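Hafþór Bjarnason has been washing other people's clothes for 15 years and still gets cross about softener. "Leave it out. Just leave it out of towels, gym stuff, all of it." We're in the back of Loltano, the laundry he runs on Farnis Street, and he's eating a sandwich standing up. Monday, busy. He gives me half an hour, takes a phone call for ten minutes of it.

He started with sheets. A small hotel, Riis, 300 a week, all white. "I turned the first lot pink. One sock." Did they sack him? "They made me pay for it. Fair enough."
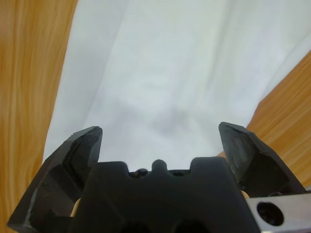
White cloth on a wooden table.

So whites. What's everyone getting wrong? Too much powder, he says, straight off. Then overfilling. "You want to get your hand in on top of the load. If you can't, take something out." He doesnt rate bleach for everyday shirts. Yellow collars get soap and a soft brush, then an hour's wait.

And no, he won't tell me what goes in his own mix.
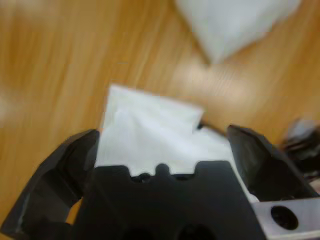 On ironing

Hates it. Does it every day. "Collar first, then the cuffs, sleeves, and the body last. My mother did the body first and we argued till October." T-shirts he won't iron at all. Shake them hard, dry them flat or on a hanger, fold while there's still a bit of warmth in them.

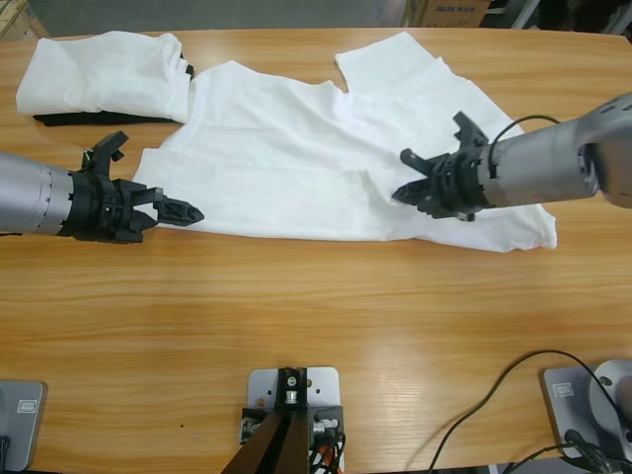
He keeps a book of lost things too, up to number 2387 now, mostly socks, one wedding veil. Never throws any of it out. "She might come back for teh veil." When was that? "Oh, years."

Phone again. He waves, mouths sorry, and goes off to see about a dryer.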